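Zemunau open day: what would a picking arm cost us?
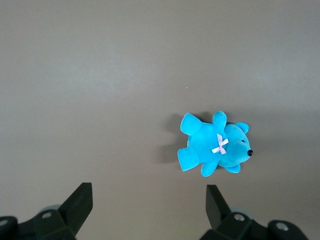
Blue bear with a pink bow, out ahead of the open jaws and their screws. Pick station, Zemunau.

I went to the June open day with one question from our packing shed at Dullari: is there an arm we can afford that will pick soft goods out of a mixed bin? We ship plush toys, baby blankets and a lot of awkward bags, and the Kirinum proposal has been sitting in my inbox since autumn.

The demo had one bear on a bare grey surface, with good light and nothing touching it. Our bins have toys jammed in head first with their tags tangled. I asked to see a full bin and was told that would be "a phase two conversation". Phase two is priced separately.

On to the money. The arm, gripper and wrist camera come to almost $75,000 before freight. Guarding and floor work are extra. The service plan runs for 3 years and you can't buy the first year on its own, which I didn't like. Jaws are treated as a wear part, so they're not covered, and I couldn't get a straight price for a spare pair. The screws holding them on look easy enough to reach, so at least we could do the swap ourselves.

The Stamatopoulos stand across the aisle will lease a similar setup, with a 20 per cent deposit and 2 months' notice to send it back. Dearer over the full term, but I'd sooner pay a bit more and be able to walk away.

I've told the office to leave the line blank in next year's budget. Before I fill it in I want our own bin, our own stock and a full shift on the clock. Kirinum say they'll get back to me about a trial. Parking was free and the sausage rolls ran out by 11.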